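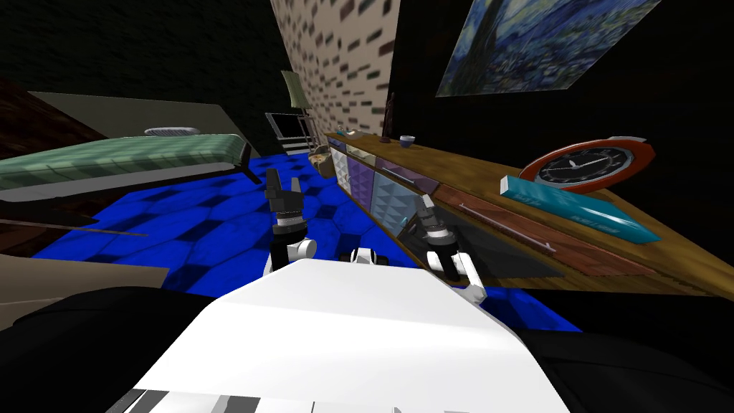

Computer rendering: blue hexagon carpet, long wooden dresser.

Open yard at Duvard Boat Transport
Posted November 22, 2019

Duvard opens its gates once a year so people who own boats can see what happens to them between one body of water and the next. I own a boat, so I went. I would have slept better not knowing.

Parking was in the gravel lot behind the paint shed, next to a sign that said NO PARKING. A man in a vest waved us in anyway. Coffee was free and tasted like it had come by road from the coast.

The tour started with the trailers. Duvard runs mostly hydraulic ones with adjustable pads, and the guide spent a long time on the pads. Too far forward and the bow hangs, too far back and the driver spends the whole trip looking in his mirrors. On a sailboat the keel carries the weight and the pads just keep her upright, a thing I have been told by every yard I ever paid and have never quite believed.

The main event was a lift. A sloop called Zorau had come in overnight on the way to her new owner, and they moved her from trailer to cradle with the big Resetti hoist. Posted limit on the hoist is 200 tons, so a sloop was not going to trouble it. The operator walked alongside with the remote hanging off his neck and never once hurried, while her mast lay next door on sawhorses wrapped in what looked like every moving blanket in the county. Lifting her took 31 minutes by the guide's watch. Twenty of those were spent discussing where the slings should go.

Then the paperwork room, where I perked up. Oversize permits are issued state by state, and each state has its own opinion on when a wide boat may be on the road. The office had a map on the wall with the longest job of the season inked in, a trawler that went 2096 miles to the Gautam Marina in May. She sat for a whole weekend at a truck stop over a holiday travel ban. The owner called every day to ask if she was all right. She was parked between two halves of a house.

Practical notes, if you are shipping this winter. Measure your boat on the trailer, not from the brochure. Take the radar arch off yourself or pay somebody to do it at yard rates. Drain the water tanks. Tape the lockers shut, and take out anything you like.

The tour ended at 2 with hot dogs. I asked for a quote on my own boat while I was there, and have it in the glove compartment, still folded.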